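Atelier partagé : un bras de cuisine fait maison, d'abord en simulation

Publié le 30/04/2021, rubrique Bricolage

Un bras robotisé qui range la cuisine, monté le soir sur un coin d'établi. C'est le projet de Shabnam Jadoon, membre de l'atelier partagé de Storkow, rue de la Gare, deuxième cour. Nom de code : Swati. Pas encore de bras complet à l'atelier, mais une cuisine virtuelle qui tourne déjà sur l'ordi du fond, et des pièces imprimées plein les bacs.

On est passés jeudi soir. Notes en vrac, mises au propre un peu vite.

Le projet

L'idée de départ est modeste. Prendre un objet posé sur un plan de travail, le mettre ailleurs, sans rien renverser. Un fruit, un gobelet, plus tard une assiette. Pas de robot cuisinier, pas de recette. « Les gens me demandent toujours si il va faire des crêpes. Non. Il va déplacer un citron, et encore, si je règle bien la pince », dit Shabnam Jadoon.

Elle travaille dessus depuis l'automne. D'abord chez elle, sur la table du salon, puis à l'atelier quand la table n'a plus suffi. Budget fixé au début : 1000 euros tout compris, moteurs, visserie, plastique, alimentation. Le compte est tenu dans un cahier à spirale scotché au mur, chacun peut aller voir. Les moteurs ont mangé le plus gros. Le reste, de la récup : profilés d'une ancienne étagère, roulements d'une imprimante morte, un bout de tapis antidérapant sous l'embase.

La carte de commande s'appelle Jorley. C'est un petit circuit dessiné par un autre membre de l'atelier pour son portail, repris tel quel, avec deux connecteurs ajoutés. Première version grillée en février (polarité inversée, odeur dans tout le local, fenêtres ouvertes une heure). La deuxième tient.

Pourquoi passer par la simulation

Question d'argent et de voisins. Chaque fausse manœuvre sur du vrai matériel coûte une pièce, et les pièces se font attendre. Dans la simulation on recommence autant qu'on veut, la nuit, sans bruit. Jadoon a donc reconstitué un plan de travail complet avec sa vaisselle et ses ustensiles, et fait bouger dedans un modèle de bras avec sa pince. Vue de dessus, pour contrôler l'approche.

Le décor n'est pas là pour faire joli. Une planche nue serait trop facile : rien à éviter, rien qui cache. Avec une poêle au milieu et un égouttoir plein de tiges fines, le programme doit choisir son chemin. L'égouttoir a posé des problèmes d'ailleurs, le calcul des collisions ramait à cause de la grille. Elle a fini par le remplacer, pour le calcul seulement, par un bloc plein. À l'affichage il reste en fil de métal.

L'exercice du moment, c'est le citron sur la planche à damier. La pince arrive au-dessus par le côté, un doigt incliné vers le bas. Descendre, serrer, lever. Sur le papier trois lignes. En pratique, l'ovale roule si on touche trop tôt, et la pince glisse si on serre trop haut.
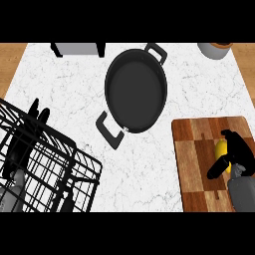

Les essais

Série de 1000 tirages lancée mardi dernier, citron placé à chaque fois un peu différement. Le programme tourne tout seul, écrit un fichier de résultats et s'arrête. Dépouillement en cours, pas de chiffre de réussite donné pour l'instant. « Je ne veux pas annoncer un truc et le retirer la semaine d'après. » Ce qu'elle accepte de dire : les échecs se ressemblent. Presque toujours la même approche, poignet trop couché, le doigt touche la planche avant le fruit.

Correction prévue : relever le poignet plus tôt, ralentir en fin de descente. Peut-être aussi des doigts plus souples. Des essais de patins en silicone moulé sont posés à sécher près de l'évier de l'atelier, merci de ne pas y toucher, il y a un mot dessus.

Autre souci, les ombres. Le programme repère les objets par la couleur et le contour, et le contraste sur la planche à damier lui joue des tours, clair, foncé, clair, foncé. Sur le marbre blanc ça passe mieux. Jadoon a hésité à changer de planche dans le modèle puis l'a gardée. Sa propre planche, à la maison, est comme ça.

Du virtuel à l'établi

Côté matériel, l'embase et les deux premiers segments sont assemblés. Le coude est à refaire, trop de jeu. La pince existe en une seule version imprimée, fragile au niveau de l'axe, avec déjà une réparation à la colle. Portée prévue dans les plans : de quoi couvrir un plan de travail ordinaire, pas plus.

Charge utile volontairement basse. Un citron, une tasse vide. La poêle, non, pas avec ces moteurs. On lui a posé la question, elle a ri, puis elle a quand même noté quelque chose dans le cahier.

Il manque encore :
un arrêt d'urgence digne de ce nom (pour l'instant c'est l'interrupteur de la multiprise),
un carter pour cacher les câbles du coude,
une table qui ne bouge pas.

Pour la table, l'atelier Drirkitcombe, nos voisins menuisiers, a proposé un plateau de chutes collées. Livraison quand ils auront le temps. Un vrai bout de marbre avait été envisagé, trop lourd pour les tréteaux, idée abandonnée.

Des réticences aussi

Tout le monde n'est pas emballé. À la réunion de mars, remarques sur la place : le projet occupe un angle entier du local, le poste informatique est pris tous les soirs, et l'imprimante 3D grande taille a été monopolisée deux week-ends de suite. Depuis, un planning est affiché à côté de la porte. Swati a droit à l'ordinateur de 20 h à 23 h et la nuit pour les calculs longs. L'imprimante se réserve comme pour tout le monde.

Question de sécurité également. Règle adoptée : pas de mise sous tension du bras sans une deuxième personne présente, et rien de vivant dans la zone de travail. (Le chat de la cour est visé, il rentre par la réserve.)

Les fichiers

Les plans des segments et le modèle de la cuisine seront mis à disposition des membres sur le disque commun, dossier Swati. La version actuelle s'ouvre mal sur les vieux postes, prévoir une machine avec une carte graphique correcte. Un fichier texte explique comment changer la position des objets, citron, planche, poêle. Il n'est pas fini, la partie sur la pince s'arrête au milieu, elle le sait.

Ceux qui veulent proposer une autre forme de doigt peuvent le faire. Contraintes : impression sans support, vis de 3, et moins de 18 grammes par doigt. Au-dela le moteur de la pince chauffe. Deux propositions déjà reçues, une en forme de cuillère, l'autre refusée pour cause de poids.

Prochain rendez-vous

Démonstration à l'atelier en juin si le coude est prêt, date à confirmer sur le panneau de l'entrée. Il y aura le bras sur table et la simulation à l'écran à côté, même exercice des deux côtés. Places limitées à 30 personnes dans le local, inscription sur la feuille ou par un mot dans la boîte aux lettres. Entrée libre, venir avec un citron de préférence, de taille normale, pas traité.

Atelier de Storkow, ouvert aux membres tous les soirs, aux visiteurs le samedi après-midi. Pour les dons de moteurs ou de roulements, laisser le carton sous l'escalier avec un nom dessus.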